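스칼스테드 재진입지원센터 방문기

1월 하순에 스칼스테드에 있는 재진입지원센터를 다녀왔다. 출소자와 미결 구금에서 풀려난 사람들에게 임시 숙소를 제공하고 법률 상담과 취업 준비를 돕는 민간 단체다. 일 년에 한 번 여는 개방 행사였고, 우리 쪽에서는 나를 포함해 세 명이 참가했다. 통역은 따로 없었고 안내는 전부 영어로 진행됐다.

역에서 센터까지는 버스로 두 정거장이다. 정류장 이름이 센터 이름과 달라서 한 번 지나쳤다. 다음에 가는 사람은 포넬 거리에서 내리면 된다. 건물은 원래 직업학교였고, 1층은 사무실과 상담실, 2층과 3층은 숙소로 쓴다. 개방 행사라고 해도 숙소 층은 공개하지 않았다. 입주자들의 생활 공간이라 평소에도 외부인은 올라갈 수 없다고 했다. 1층에서도 안내 데스크 안쪽은 촬영 금지였다.

오전 10시에 사무국장 헬미 세펠레가 단체의 연혁을 설명했다. 처음에는 보증금을 마련하지 못해 재판 전까지 구금되는 사람들을 위한 모금 단체로 출발했다고 한다. 첫해 모금에 참여한 사람은 799명이었고, 그 돈으로 34명의 보증금을 냈다. 재판이 끝나면 보증금이 돌아오기 때문에 같은 돈을 여러 번 쓸 수 있다. 지금까지 이 기금을 거쳐 간 사람은 모두 1,541명이다. 돌아오지 않은 돈도 있느냐는 질문이 나왔는데, 매년 조금씩 있고 연차 보고서에 금액을 공개한다고 답했다. 우리가 받은 자료집에도 그 표가 실려 있었다.

숙소 사업은 나중에 붙었다. 보증금을 내고 풀려나도 주소가 없으면 법원의 출석 통지를 받지 못한다. 통지를 못 받으면 불출석이 되고 다시 구금된다. 그래서 주소로 쓸 수 있는 방을 먼저 구했고, 그 방이 늘어난 것이 지금의 2층과 3층이다. 현재 정원은 48명이고 대기자 명단이 있다. 체류 기간은 원칙적으로 6개월이며 재판이 길어지면 연장한다.

이어서 법률 상담실을 봤다. 상담실은 두 칸이고, 칸막이 벽을 작년에 새로 했다고 한다. 전에는 옆방 소리가 들려서 예약을 한 칸씩 비워 두고 받았다. 변호사는 상근이 한 명이고 나머지는 요일을 나눠서 온다. 상근 변호사인 템바 헨드릭스가 상담 절차를 설명해 주었다. 첫 상담은 한 시간이고, 이때는 사건 이야기보다 서류 확인을 먼저 한다. 신분증, 법원 통지서, 의료 기록 순서로 보고 빠진 것이 있으면 그날 바로 재발급을 신청한다. 헨드릭스는 신분증이 만료된 사람이 가장 많다고 했다. 신분증이 없으면 은행 계좌를 만들 수 없고, 계좌가 없으면 급여를 받기 어렵다.

출석 알림에는 엘루손이라는 프로그램을 쓴다. 재판 일주일 전과 하루 전에 문자를 보내고, 답장이 없으면 직원이 전화한다. 화면을 잠깐 보여 줬는데 기능은 단순했다. 날짜, 법정 호수, 동행 필요 여부, 교통비 지급 여부만 적게 되어 있다. 죄명 칸은 없다. 알림을 보내는 직원이 알 필요가 없는 내용이라 처음부터 넣지 않았다고 한다.

점심은 1층 식당에서 먹었다. 수프와 빵, 감자 요리가 나왔고 참가비에 포함되어 있었다. 같은 식탁에 파레데스에서 온 보호관찰 담당 공무원 두 명이 앉아서 그쪽 사정을 들었다. 파레데스에는 이런 민간 숙소가 없어서 교회와 개별 협약을 맺는다고 했다. 협약이 해마다 갱신되기 때문에 연말이 되면 갈 곳이 정해지지 않은 사람이 생긴다.

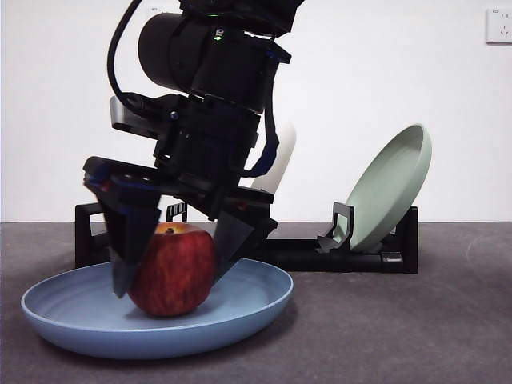
오후에는 취업 준비 과정에 대한 설명을 들었다. 과정은 8주이고 오전반과 오후반이 있다. 앞의 4주는 이력서와 면접, 뒤의 4주는 현장 실습이다. 실습처를 구하는 일이 제일 어렵다고 했다. 전과 조회를 하는 회사가 많고, 재판 중인 사람은 출석일에 빠져야 해서 근무표를 맞추기 힘들다. 센터에서는 실습처에 재판 일정을 미리 알릴지 말지를 본인이 정하게 한다. 알리지 않기로 한 경우에는 결근 사유를 센터 일정으로 처리해 준다.

마지막 순서는 질의응답이었다. 예산에 관한 질문이 많았다. 운영비의 절반은 시 보조금이고 나머지는 개인 기부와 재단 지원금이다. 보증금 기금은 운영비와 계좌를 분리해서 관리하고, 인건비로는 쓸 수 없게 정관에 적어 두었다. 나는 피해자 쪽의 항의를 받은 적이 있는지 물었다. 세펠레는 있다고 답했고, 그런 연락은 사무국장이 직접 받는다고 했다. 접근금지 명령이 걸린 사건은 숙소 위치를 먼저 확인한 뒤에 입주를 결정한다.

행사는 오후 4시에 끝났다. 자료집은 두 부를 받아 와서 한 부는 사무실 서가에 꽂아 두었다. 정관 번역은 기금 분리 조항부터 시작할 예정이고, 출석 알림 문자 양식은 센터에서 메일로 보내 주기로 했다.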